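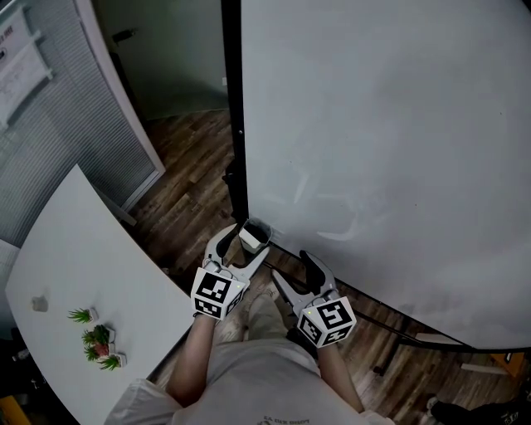
The whiteboard on legs
Print this page | E-mail to a friend
October 2019

Most small offices own a whiteboard they didn't choose. It came with the lease, or with a manager who has since left, and it stands on its own frame because the walls are glass or the landlord won't allow screws. People write on it for a month. After that it holds one phone number and half a diagram, and somebody has added PLEASE LEAVE.

I spent part of the summer asking people who fit out meeting rooms what they thought of the whiteboard on legs. They had more to say than I expected, and a good deal of it was about cleaning.

Rocío Segura runs Ultley, a small firm that furnishes rented offices. She likes boards on stands and sells a lot of them. Her complaint is with where they end up. "People push them into the corner by the door, and then the door won't open all the way," she says. "They move the board each time somebody comes in, and in the end they stop using it."

She starts with the lights. A glossy board will pick up the ceiling tubes wherever you put it, and anyone sitting in the wrong seat sees two bright stripes through the sales figures. Turning the stand a little usually moves the stripes to a part of the board where nobody writes. Do it with the blinds closed and again with them open. 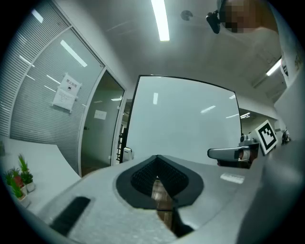 Wilfredo Maglaya
Contributing writer, offices and interiors

Glass brings its own trouble. A room with a glass partition has very little wall, so anything that would have gone on a noticeboard gets taped to the glass: a heading on one sheet, the small print on another below it. Segura doesn't mind paper on glass, but she asks her clients to take it all down every May, wash the glass and put back only what still applies. The tape marks come off with warm water if they are less than a year old. Older ones need a scraper.

The board itself wants less than people give it. Vinzenz Bachmann cleans offices on 4 floors of a shared building and has seen surfaces ruined with kitchen spray. He uses a dry cloth every evening and a damp one once a week, then dries the board off. The lower half is always the worst, he says, as sleeves and bags brush against it and hardly anyone bends down to wipe it. Faint smudges there are normal. He does the bottom rail of the frame last, with a cloth he keeps for floors.

Small things collect near the foot of any stand: caps, cups, whatever was put down for a minute. Bachmann picks them up and leaves them on the nearest flat surface for their owners.

Then there are the plants. Little artificial succulents in square white pots are everywhere now, and I had assumed I would be against them. Cherry Mae Navarro, who buys for the Trondard offices, talked me round. She had real ones first and they died behind the blinds. The replacements cost her £139 for the whole floor. She stands them in a loose group near the front of a white top, where they leave room for a laptop behind, and rinses them under the tap when the leaves go grey.

Her meeting room still has the old board. She was quoted £1,930 for a glass one fixed to the wall and £492 for a new one on a stand, and bought a packet of pens.

Contact the editor | © Zimasar Magazine. All rights reserved. | Back to top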